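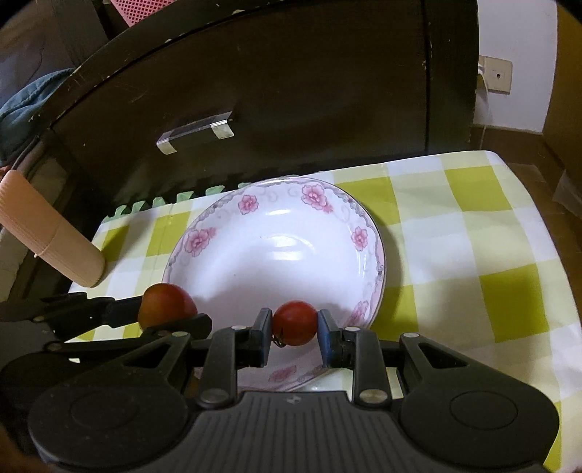 Cherry tomato in the jaws, patterned bowl behind.

Ticket 142: Event invites stop partway through the friend list
Product: Sutter (browser add-on for bulk invites)
Opened by: Elsie Penrose
Opened: 07/11/2023
Status: Closed, workaround supplied

Reported problem
User manages the page for the Odemstead supper evening on the Ovton network. She opens the event, clicks Invite, then runs "Select all" from the Sutter menu. The counter stops at 70 and the Send button stays gray. Her list is almost 100 names longer than that. No error message. Reloading the page gives the same result.

Steps tried by user
Cleared browser cache. Signed out and back in. Removed and reinstalled Sutter. No change.

Support note 1
Asked user to turn off every other add-on and repeat. Counter still stopped at 70. Asked for the console log. Log shows the script finishing normally with no more checkboxes found, so the add-on believes it has reached the end of the list.

Support note 2
Reproduced on a test account in Butberg view (the compact layout). In this layout Ovton loads friends in batches as the window scrolls, and the next batch is requested only when the last row is on screen. Sutter reads the rows already loaded and quits. In the standard layout the list loads differently and the fault does not occur. 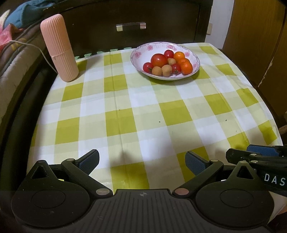

The gray Send button is a separate fault. It stays disabled if boxes are checked by script and no click event reaches the form. Unchecking one name by hand and checking it again wakes the button up – confirmed on the test account and by the user.

Workaround sent to user
Switch from Butberg view to standard layout under Display.
Open the event and click Invite.
Scroll to the bottom of the friend list and wait for the spinner to clear.
Run "Select all" once. Running it a second time clears the boxes.
Uncheck and recheck any one name.
Click Send.

User reply
Worked on the second try. On the first I ran Select all before the spinner was gone and got a short count again. All names are now marked Invited. Can the add-on scroll by itself? I have 4 more events to set up in November.

Support note 3
Auto-scroll logged as a feature request, no date promised. Advised user to leave a gap between events, as Ovton may block invites for a while when too many go out in a row – the block applies to the account and reinstalling Sutter will not lift it. Layout fault passed to development. Ticket closed.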